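How Doctors Find Out Which Germ Is Making Someone Sick

A reading page from the Hemholm Children's Health Library
Reading level: ages 9 to 12

When a person has a high fever, the cause is not always easy to see. Many different germs can give a person a fever, a headache and sore muscles. A doctor who only looks at the patient may have a good guess, but a guess is a weak reason to choose a medicine. To find out more, the doctor can send a sample to a laboratory. One of the oldest tests a laboratory can do is called a culture.

What is a culture?

In everyday talk, culture means music, food and customs. In a laboratory, a culture is a group of germs grown on purpose so that they can be studied. The germs in this article are bacteria. A bacterium is a living thing made of a single cell. It is far too small to see without a microscope.

Most bacteria do not harm people. Many live in soil, in ponds, on skin and inside the gut. A few kinds can cause disease if they get into the blood, the lungs or a cut. Typhoid fever is one disease caused by bacteria. It spreads through food or water that has been dirtied by human waste, and it is still common in places where clean water is hard to get.

Taking the sample

To test for typhoid, a nurse usually takes blood from a vein in the arm. The skin is cleaned first. This matters a great deal, as bacteria that live on the skin could fall into the sample and grow there. When that happens, the sample is said to be contaminated, and the result can mislead the doctor.

The blood goes into a bottle of liquid called broth. It is not soup, but the idea is close. The broth holds sugars, salts and other food that bacteria need. The bottle is labeled, closed and sent to the laboratory.
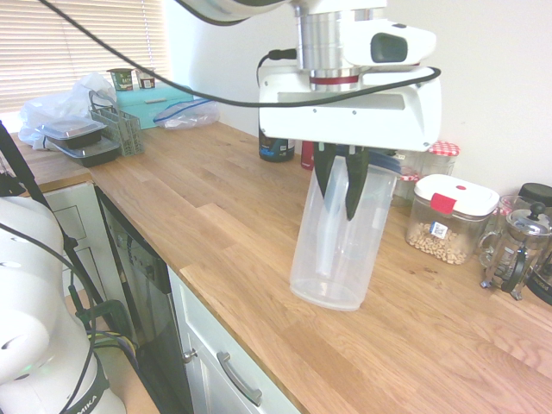 Waiting for growth

In the laboratory the bottle is kept warm in a cabinet called an incubator. The temperature is set close to that of the human body, 37 degrees Celsius (98.6 degrees Fahrenheit). Bacteria that make people sick tend to grow well at this temperature.

Bacteria multiply by splitting. One cell becomes two, two become four, four become eight. If a kind of bacterium splits every 30 minutes, a single cell can become more than 1,000 cells in five hours. A blood sample from a typhoid patient may hold only a few bacteria at the start, so the waiting time is needed. A bottle is often kept for five days before the laboratory reports that nothing has grown.

When there are signs of growth, a worker takes a drop from the bottle and spreads it over a flat dish of jelly. The jelly is called agar and is made from seaweed. After a night in the incubator, small dots may appear on it. Each dot is a colony, which is a pile of millions of bacteria. The color, shape and size of the colonies give clues about which kind they are. Other tests then check the answer.

Which medicine will work?

Medicines that kill bacteria, or stop them from growing, are called antibiotics. Some bacteria have changed so that certain antibiotics no longer hurt them. These bacteria are called resistant.

To test for resistance, the worker spreads bacteria evenly over a new dish and sets small paper discs on top. Each disc holds a different antibiotic. The dish goes back into the incubator. If a medicine works, there will be a clear ring around its disc where no bacteria grew. The worker measures the ring with a ruler and compares it with a printed table. A wide ring usually means the medicine can be used. A narrow ring, or no ring, usually means the doctor should choose another one.

Why laboratories keep count

Each result helps one patient. Many results together can help a whole town. The laboratory in Zurach tested 2,107 blood samples in one year. Typhoid bacteria grew in 197 of them. Of those 197 patients, 70 lived in Kokel, a district that gets its water from shallow wells. Health workers used these numbers to decide which wells to check first.

Numbers like these do not show every case. A culture can miss typhoid - sometimes there are too few bacteria in the blood, or the patient took an antibiotic before the sample was drawn. Some sick people never visit a clinic at all. For this reason, the true number of cases is usually higher than the number a laboratory finds.

Words to know

Agar: a jelly made from seaweed, used for growing bacteria.
Antibiotic: a medicine that kills bacteria or stops their growth.
Broth: a liquid food for bacteria.
Colony: a pile of bacteria large enough to see.
Contaminated: mixed with germs that came from somewhere else.
Incubator: a cabinet that stays at a set temperature.
Resistant: not harmed by a certain antibiotic.

Next reading page: How Wells Are Tested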